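Ralteo Handbook for Recording Hand Tasks, second edition
Reviewed by Kirsty Brunton
November 5, 2024

Our group teaches robot arms to do small kitchen jobs, and most of what the arms learn comes from recordings of people's hands. For two years we worked from our own notes, which were four pages long and contradicted themselves. In July we bought the Ralteo handbook and switched over to its rules.

It is a spiral-bound book of 200 pages with a set of checklists at the back. The checklists are the part we use every day. Each one covers a type of object, such as jars, bottles, cutlery or cloth, and says what has to be settled before anyone starts recording.

The chapter on bottles is the best in the book. It asks that both hands stay in view whenever the lid is being handled, that the grip on the body be clear of the threads where possible, and that clear plastic be recorded over a plain surface. It also has you write down which way up the label is at the start. I thought that was fussy until Imtiaz Wijesinghe tried to sort our older clips and could not tell a turned bottle from a mirrored file.

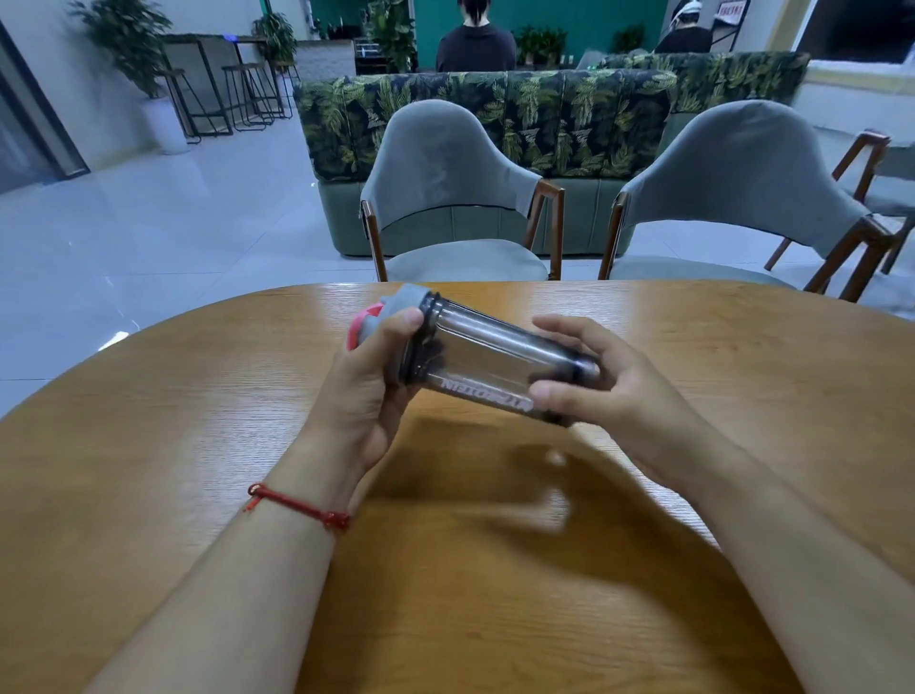 The rules on places other than a lab are weaker. The handbook wants written consent from anyone whose face could be recognized, and that is fair enough. It says very little about people with their backs turned, or about cafes and lobbies where customers come and go. We wrote our own page for this. Ours says to ask the manager first, tell whoever is sitting nearby, and leave out any clip if someone objects.

It also has a section on jewelry. The first edition banned it. This one allows rings and thin bracelets as long as they are noted in the log, and I think that is the right call – robots will be working near people who wear them.

The index is poor. "Lids" sends you to "closures," and "closures" sends you to a page about cabinet doors. Mamta Garg has put sticky tabs all through our copy.

We checked 421 of our recordings against the bottle checklist and had to set aside 40. Most failed on missing log entries, a few on a hand leaving the view halfway through a twist.

I would buy it again for the checklists alone. If you mostly record in public rooms, borrow a copy first and read chapter six.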